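Slide 3. Kitchen noise, Bikitz survey. Thank Hatice Ağca for the readings.

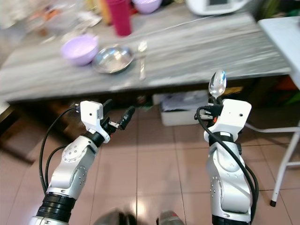
Hard surfaces send sound back into the room. Ask who has eaten somewhere too loud to talk. A long gray countertop like this one gives you one more hard surface. Curtains and rugs help most.

Slide 4. Cheap fixes first. Felt pads under chairs, then a rug. Pause for questions.

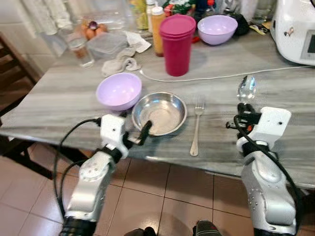

Ceiling panels come after that. Mention the Wasten quote, 716 dollars installed. Hand over to Hugo.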